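Oberholzer Bundgate 400 Linear Trench Drain Channel

Product overview

The Bundgate 400 is a surface drainage channel for narrow paved areas: side streets, service lanes, courtyards, parking entries and loading strips where there is no room for a wide gutter or a standard curb inlet. It is set flush with the finished surface and takes sheet flow along its full length. The body is cast polymer concrete with a steel edge rail bonded into both top edges. Grates are ductile iron and lock at four points per section.

Oberholzer supplies the channel in straight sections, with matching end caps, outlet boxes and corner pieces. All parts in the Bundgate range share the same joint profile. Sections from older Bundgate orders can be joined to current stock without an adapter, provided the inside depth is the same.

Specification

Body material: polymer concrete, gray
Edge rail: galvanized steel, bonded
Section length: 39 in
Inside depth: 10 in
Overall width: 16 in
Grate: ductile iron, slotted, bolt-down
Joint: tongue and groove with sealant recess
Outlet: bottom or end, pipe connection
Floor: V-shaped, smooth finish
Part prefix: BG-400

The number 400 in the product name is a range number. It is not a load rating or a dimension.

Grate options

Two grates fit the channel. The standard slotted grate is meant for general traffic and has slots running across the line of the channel. The Perkis close-slot grate has narrower openings and should be used where there is regular foot traffic, carts or bicycles. Intake capacity per section is lower with the close-slot grate, and the run may need a second outlet. Both types use the same bolts and the same seating strip, so they can be swapped after installation without lifting the body.

Grates are supplied uncoated. A dark surface film forms in the first months outdoors and does not affect strength. A factory coating can be ordered, but it wears off in the wheel path and should be treated as a short-term finish.

Choosing a layout

On a street with a center crown, the channel is normally set along one or both edges. On a street with a single cross slope, one line along the low side is enough. Where the lane is tight and the buildings come directly to the pavement, a center line with both sides graded toward it keeps water away from walls and thresholds. The center layout puts the grates in the wheel path of turning vehicles, so bolt torque should be checked more often.

The channel itself has no built-in fall. Water moves along it by the slope of the pavement, or by stepping the depth using the Indov insert. The Indov insert is a molded floor piece that drops into the body before the grate is fitted and raises the floor at the upstream end. Inserts are numbered 1 to 18 and must be laid in order, with number 18 next to the outlet. A run that does not need the full set should start at a higher number. Do not cut inserts to length at the joints. If a short piece is needed, cut it at the upstream end of the run only.

Sizing depends on the paved area that drains to the run, local rainfall data and the position of the outlets. Roof water from downspouts should be added to the total if it discharges onto the pavement. It is often left out of the calculation on older streets, where downspouts empty at the base of the wall. Send a plan with spot levels to the technical desk for a flow check before ordering.

Installation

1. Saw-cut the asphalt on both sides of the trench. A broken edge will not hold the concrete surround.

2. Excavate to allow a concrete bed below the channel and a concrete surround on each side. Minimum thickness depends on traffic and is given in the load table supplied with the order.

3. Start at the outlet and work upstream. Set the outlet box first and confirm the pipe connection before any channel section is placed.

4. Lay each section on wet concrete with the arrow on the side wall pointing toward the outlet. Tap down with a rubber mallet on a timber block. Do not strike the edge rail.

5. Fill the sealant recess at each joint. Leave no gap in the bead across the floor of the channel.

6. Fit the grates, or timber spacers cut to the same width, before placing the surround. An empty channel body can be pushed inward by the weight of wet concrete.

7. Finish the surround slightly above the edge rail, and the asphalt slightly above the surround. A grate left proud of the road surface will be hit by plow blades and will not take in water.

8. Remove the spacers, clean the seats, fit the grates and torque the bolts.

Expansion joints are needed on both sides where the channel meets a concrete slab. They are not needed against asphalt.

Working on existing streets

Most Bundgate orders are for replacement work, where the road surface is already in place and the levels can't be changed much. A level survey should be taken across the full width of the lane, including door sills and basement vents. Old asphalt usually has patches laid at different times, and low spots may not line up with the original gutter. 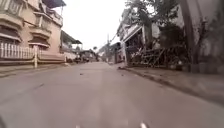 Low spots are easiest to find by wetting the lane from a hose and marking the edges of standing water with chalk once the flow stops. Transfer the marks to the plan. If the low spots fall within a strip narrower than the trench, a straight run through them will drain the lane without resurfacing. If they are scattered, a thin leveling course is usually cheaper than adding a second run.

Utility covers should be located before the line is fixed. The channel can pass close to a cover, but the concrete surround must be continuous. Where this is not possible, end the run with a cap and start a new run on the other side with its own outlet.

Maintenance

Inspect twice a year and after heavy storms. June is a suitable month for the first inspection in areas with spring tree litter; the second should follow leaf fall. Lift the grate over the outlet box, remove the sediment bucket and empty it. Flush the run from the upstream end with a hose. Pressure washing is acceptable, but the nozzle should be kept away from the joint sealant.

Check bolt torque at each inspection. Replace any bolt that spins freely. A grate that rattles under traffic is loose or has grit under the seating strip – lift it, clean the seat and refit. Seating strips are a wear part and are sold by the roll.

Ordering

Straight sections: BG-400-S
Standard slotted grate: BG-400-G1
Perkis close-slot grate: BG-400-G2
Indov floor insert (state number): BG-400-IN
End cap, closed: BG-400-EC
End cap with outlet: BG-400-EO
Outlet box with sediment bucket: BG-400-OB
90-degree corner: BG-400-C
Seating strip, roll: BG-400-SS
Bolt set: BG-400-B

Grates and bodies are ordered separately. Bolts are included with grates; sealant is not included with any part. Sections ship on pallets and should be unloaded with forks. Store pallets on level ground and do not stack them. Polymer concrete chips at the corners when dropped, and chipped tongues can't be repaired on site.

Returns are accepted on full, unopened pallets only. Cut sections and numbered inserts are not returnable.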